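Mehrangiz Ahmadpour starts work at seven, before anyone else at Kemness is in, and the first thing she does is read the list of runs that failed overnight. In February the list was long. It is shorter now, and she still reads all of it.

Ahmadpour leads data collection at Kemness, a small company that trains control software for robot arms. Her group builds simulated rooms, puts an arm in them, and records the arm being driven through a task. The recordings go to a learning system, which tries to copy them. The current set, called Junell, holds 1368 accepted runs.

"People ask about the model first," she says. "I don't work on the model. I work on what it gets to see. If all my runs start from the same place, it learns that one place and not much else."

She came to the job from software testing and says the two are close. A person drives the arm with a handheld controller while the simulator logs every joint position. When the run is over, someone else watches it and decides if it stays.

"The second person matters," she says. "When you have just spent ten minutes on a run you want it to be good. You will forgive things." 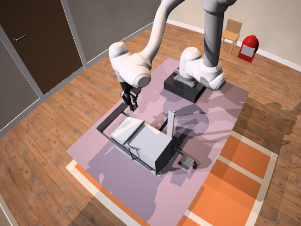 The arm over the mat in one of the simulated rooms, gripper pointing down.

The rooms are furnished, and that was argued over. Mahtab Bakhtiari, who builds them, wanted walls, doors and rugs from the start. Others at the company wanted a plain gray floor, which renders faster.

"We tried the plain floor," Bakhtiari says. "We had 900 runs on it. Then we moved the arm into a room with a patterned rug and the policy went to the wrong spot. It had never seen a rug."

Those 900 runs were dropped from the training set. Bakhtiari keeps a copy and uses it to check new versions of the logging code.

Shadows took her longer. The arm throws one across the floor and over whatever it is reaching for, and it moves when the arm moves. She asked for the light to be shifted between sessions, and the operators complained that they could no longer judge depth from it.

"They were right, it is harder," she says. "I left it in."

An operator does 40 runs in a shift. Ahmadpour tried a higher number and went back. Tired people drive in straight lines, she says, and they stop correcting small mistakes. She wants the corrections on record.

"A run where the gripper comes in a little off and the person fixes it, I'll take that over a perfect one," she says. "The robot is going to come in a little off too."

She does reject runs where the operator hesitates for too long. The system copies the waiting along with everything else, and one early version would stop above the work area and stay there. It took the group 3 weeks to trace that to a single operator's habit of pausing before each descent.

The next set will be recorded with a partner lab, Jolirell, using the same tasks and different operators. Bakhtiari has started on the rooms. Ahmadpour is writing the instructions for the reviewers, and the draft is at its fourth version.

"The part on when to throw a run out is two pages," she says. "I'd like it to be one."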